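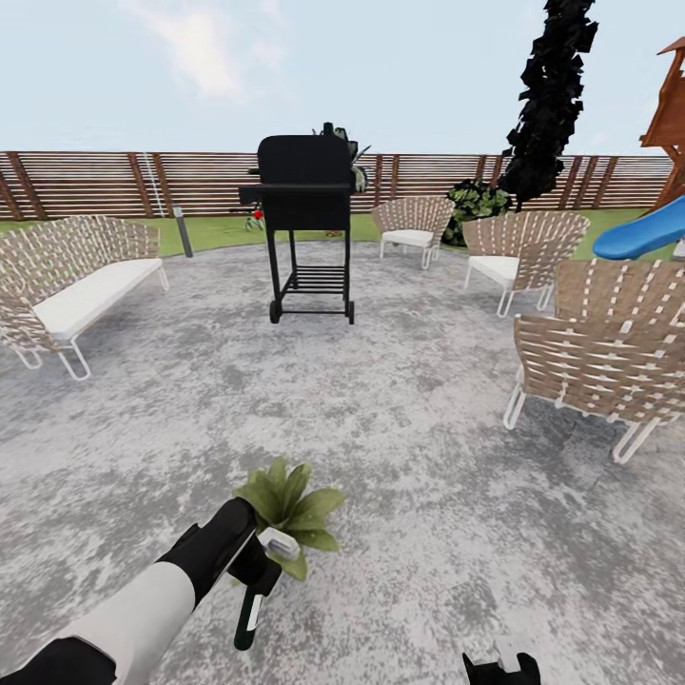

Bradley Ashworth
Please do not raise the finger force again until we know what the fingers are touching. If the drift comes from the contact shape, more force will push the plant out faster. Can you turn on the contact view in Makori and run the hold once more with the arm parked, no driving and no base motion? And send me the gripper section of the config as it is now, not as it is in the repository.

Loukia Balaskas
Thank you, I have not touched the force since your message. The config is attached, and I write again the full problem in one place, as the earlier messages are spread over two tickets.

Ticket: Plant turns and slides in left gripper during hold
Machine: Brenness two-arm, simulated, left arm
Scene: backyard with patio, grill and woven seats
Simulator: Makori
Opened: 5 December 2024
Opened by: Loukia Balaskas
Assigned: Bradley Ashworth
Priority: normal, but it blocks the patio runs for Burton

What happens
The left gripper closes on the plant just above the green cylindrical part, below the leaves. The lift is good. When the arm stops in the carry pose, the plant starts to rotate slowly between the pads, and the leafy side goes down. In some runs it stays at an angle and the run continues. In other runs it leaves the gripper and falls on the concrete. The arm itself does not move during this time, the joint log is flat.

What I expected
The plant stays as it was gripped until the place command.

What I already checked
- Joint effort on the left wrist: normal, no saturation.
- Gripper width: stable after closing. The fingers do not open.
- Right gripper with the same plant and the same pose, mirrored: same behavior. So I do not think it is a left arm problem, although the ticket says left arm in the title.
- Finger force one step higher: the plant left the gripper earlier. I have put it back.
- Other objects from the same scene set: a plain box and a bottle hold without any drift.

How to repeat
Load the backyard scene, reset the robot to the patio start, run the pick on the plant and then the hold script. Do not send any base command. I get the rotation in every run, but the fall only in some.

Bradley Ashworth
Config looks normal. The pads have the standard friction, and the mimic joint is the corrected version from March. So I look at the object and not at the gripper.

Two questions. What mass does the plant have in the asset file? And is the collision shape one piece or several?

Loukia Balaskas
Mass is 612 grams, written as 0.612 in the file, so the unit is correct. I was afraid of that one.

Collision shape is one piece. I opened it in Satness and it is a single closed shape over the complete object, leaves included. With the contact view on, I see that the pads do not touch the cylinder. They touch the slope of this shape, where it becomes wider toward the leaves. On screen the pads look closed on the plant, but the physics has them on a slope.

This also explains for me why more force was worse. The pads press on an inclined surface and the plant moves along it.

Bradley Ashworth
Good find. That's most of it, I think. The importer makes a single hull when the asset has no collision parts of its own, and for a plant that gives you a kind of ice cream cone. Please do this:

1. In Satness, split the collision shape. A plain cylinder for the lower part, and a separate low-detail hull for the leaves.
2. Put the leaves in the group that does not collide with the gripper fingers. Leave them colliding with furniture and ground, otherwise the plant will pass through the grill and we will have another ticket.
3. Set the center of mass by hand. If the field is empty, Makori computes it from the hull volume with even density, and the leaves have far too much volume in that hull.
4. Export under a new name. Other people use the old asset in the Burton scenes.

Then run the hold again with the arm parked. Leave the friction and the force at standard.

Loukia Balaskas
Steps 1, 2 and 4 are done. For step 3 the field was empty, as you supposed. The computed point was high up, in the middle of the leaves. I moved it down into the cylinder, on the axis.

Result, 50 holds with the arm parked: no falls. There is still a small rotation in six of them. It begins immediately after closing and then stops, so it does not grow during the hold as it did before. The contact view now shows both pads on the cylinder wall.

I attach the contact log for one good hold and one with the rotation.

Bradley Ashworth
In the log with rotation, one pad has a single contact point and the other has several. A pad that holds at one point works as a hinge. Two things can cause it: the physics rate, or the approach is not straight and one finger arrives first.

What rate does your scene run at? The bench scene is at 1,000 steps per second. If the backyard scene was made from the outdoor template, it may be lower.

Loukia Balaskas
You are right, it was lower. The outdoor template has its own physics block and it overrides the one from the robot. I did not know that the scene wins over the robot in this case - maybe it can be written in the setup page, I looked there first and it says only "inherits from robot".

I set it to 1,000 in the scene. I also changed the approach, so that the gripper comes to the axis of the cylinder and waits a short moment before it closes. I changed both at the same time, which I know is not good practice. I will separate them.

Later: separated. With only the physics rate changed, the rotation is gone in another 50 holds. With only the approach changed, it is reduced but still there. I keep both, the approach is cleaner anyway.

One side effect: the scene now runs slower than real time on my workstation when the complete yard is loaded. With the play structure and the tree set to static it is again acceptable. They were dynamic, I do not know for what reason.

Bradley Ashworth
Static is correct for those. Please check the furniture too. The woven seats have heavy collision meshes, all those straps, and nothing in this task pushes them. A box for the seat and a simple shell for the back is enough. I would leave the grill as it is, the small wheels are separate bodies and somebody may need them.

I corrected the setup page. It now says that the physics block of the scene has priority.

Loukia Balaskas
Furniture is simplified, the bench also. Speed is better than before the ticket.

Remaining before I close:
- Run the hold with base motion across the patio, slow and normal speed. Slow is done, without drift. Normal speed is running.
- Same check on the right arm with the new asset.
- Tell the Burton users that the old plant asset has the single hull, so they can change or stay with it.
- Look at the other plants in the set. The potted one behind the grill came through the same importer and I expect the same cone. The one with red blossoms also, but it is not a pick target at the moment.

For the last point I would prefer to open a separate ticket, if you agree.

Bradley Ashworth
Agree, separate ticket, assign it to me. Put the Satness export settings in it so I don't have to ask for them again.

Status: waiting for normal speed run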